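Lekeo hand-held gripper pair, bought through Heltau: worth it for cloth work?
Katanska Makers Board > Tools and Kits

Kayode Balogun
Got the Lekeo pair in November and have put 215 takes on it, all laundry. Paid 571 for the set with shipping. Posting what I found since there were questions in the other thread.

Setup took an evening. The units come assembled, but you do the pairing yourself and the manual skips a page on it. Each one has its own sticker code and the software wants them registered left and right before it will save anything. The trigger is light. After 50 takes in a row my wrist was fine and my thumb was sore.

The work is sorting and folding on a bed, nothing staged beyond that.

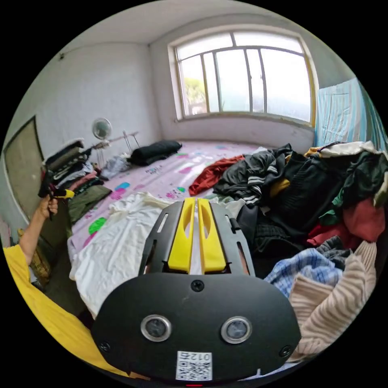 Folded stack to the left, unsorted heap to the right.

Nakamura
How are the fingers on thick stuff? I had an older set and anything heavier than a T-shirt slid out.

Kayode Balogun
Better than I expected. They are flat pads with cutouts, and they close parallel, so a fold of fabric sits between them and stays put. Pleats are fine. Denim I would call fair. Wet towels, no.
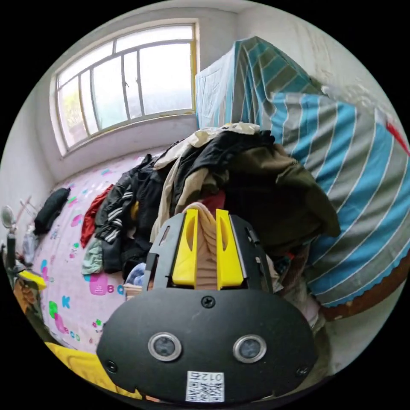 Tyson Sawatzky
I don't agree on the grip. I have the same pair and the pads went slick on me after a month. Heltau sent replacements, but I waited five weeks for them. For that price there should be a spare set in the box.

Kayode Balogun
Fair point about the spares. Mine haven't gone slick yet. Do you wipe them with alcohol? The manual says soap and water only.

Tyson Sawatzky
I did use alcohol. That may be on me. I still want spares in the box.

Nakamura
Can you split up the two-handed part and the handle part? Those are the two things I'm deciding on.

Kayode Balogun
Sure.

Two-handed work

Stretching a shirt flat by two corners is the main thing I do with it. You need to keep the tension even or one side lets go first. I pinch the near corner, then the far one, then pull.

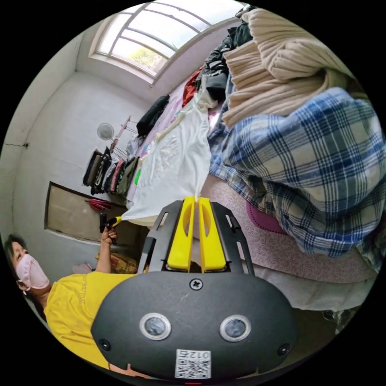 Handles

Pistol style. My hands are big and I'd like a longer grip. It's easy to aim, and reaching across the bed is no trouble. The body is wide, so you do bump into the pile when you come in low.

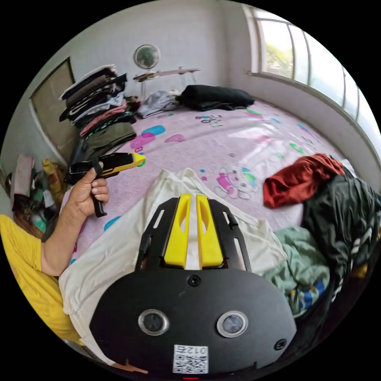 Left side: one unit held by the pistol-style handle.

Nakamura
Thanks. The wide body is what puts me off, my table is small. I'll ask Heltau if they rent.

Tyson Sawatzky
They did last year. Ask for new pads in writing.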